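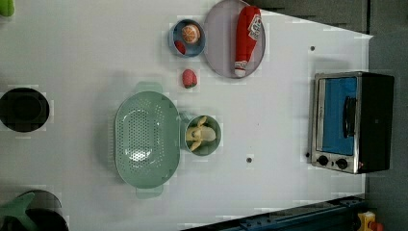 Witold Kaczmarczyk

Filed under: Days Out, Toys & Play

I've been buying pretend food for my kids for years and never once wondered where it comes from, so when Dauda announced an open day at their Illthorpe building on Sat 21 March I signed us all up! Tickets were free, parking was not, and we got there just before the second tour.

The play kitchen room was my favorite by a mile. They keep the tables plain white so the colors really pop – a red ketchup bottle on its plate, a little blue bowl with an orange half in it, and a peeled banana that my youngest wanted to take home right away. I'm a sucker for the ketchup. We had one just like it growing up.

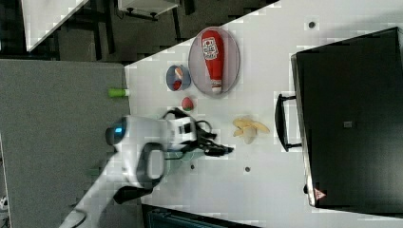 Our guide told us the catalog is up to 787 pieces now, and that the fruit outsells everything else (cakes come second, which surprised me). She also said nearly 2,000 people had booked for the day, and the line for the snack bar felt like it. Go early!

The shop at the end was small but fair. We spent 80 dollars, mostly on vegetables, and they're doing it all again in July if you missed it.

Recent posts
A rainy weekend in Briltmont
The Doltalell toy fair with a stroller
Packing lunches for a long drive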